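Tolley Street Craft Market — minutes, December meeting

Opened 7:05 p.m., Ivone Bastos in the chair. November minutes approved with one correction: the hall is Teixeira Hall, not Teixeira House.

Money. Balance is $2,241. Hall rent of $872 is due before the holidays. Agreed to pay.

Stalls. Cledine has asked for 2 tables again. Agreed, one by the door and one at the back. Mondari will not return in spring.

Jewelry and accessories. Small items may share a table — price tags required on each.

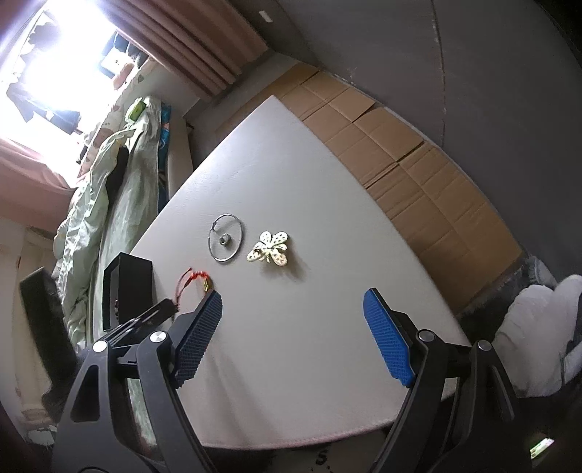
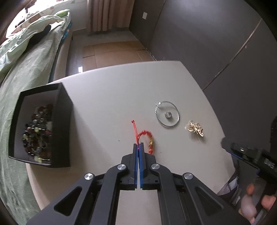
Small items: hair clip and hoop (first photo), red cord bracelet (second).

Parking. Sellers to unload by 8 and move cars to the side lot. Signs still needed.

Closed 8:20 p.m.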